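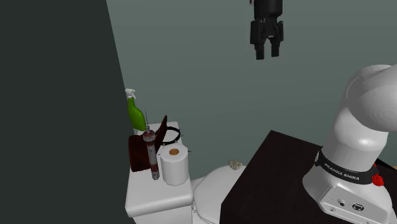
The Pevia Open Day is a public demonstration of robot manipulation software held each May at the Altthorpe site of Pevia, a developer of simulation tools for robot arms. It presents household tidying and fetching tasks performed by a simulated arm, with a smaller program on physical hardware. Attendance is free, but places are assigned in advance.

History

The event began as an internal review at the company's former office in Grildale, where project groups showed their work to one another at the end of the spring term of testing. Outside visitors were first admitted after the move to Altthorpe, which provided a hall large enough for a projection screen and seating. The hall is rated for 228 people, and this figure has served as the attendance limit ever since.

Program

Doors open at 10 a.m. The main session is given 3 times during the day with the same content. Each session opens with a short talk on scene construction, followed by a run of tasks in simulation and a period for questions. Visitors may stay for more than one session if seats remain.

The simulated scenes are domestic rooms, including kitchens, hallways and bathrooms. In the bathroom scene, a Franka Emika arm is mounted on a dark tabletop next to a toilet. The lid of the tank holds a mixed set of objects, among them a green spray bottle, a large syringe and an upright roll of toilet paper. Objects are drawn from a shared library and are placed without regard to whether they belong in the room, so the same item may appear in a kitchen in one run and a hallway in the next.

Operators enter a task as a short written instruction. The software then selects a target, plans an approach and attempts a grasp with a two-fingered gripper. Failed attempts are left in the program and are replayed at reduced speed during the question period. Contact forces and joint angles are plotted on a second screen.

Hardware demonstration

The physical part of the day takes place in a separate workshop known as the Kramer room. Groups enter in turn and stand behind a marked line. A policy trained in simulation is run on a real arm without further adjustment, and the result is compared with the simulated run of the same task. Lighting in the workshop is held constant throughout the day. Children under 10 must be accompanied by an adult.

Access

The Altthorpe site is reached from the Grildale road, with parking behind the main building. The hall is step-free. The Kramer room is entered by a ramp on the north side.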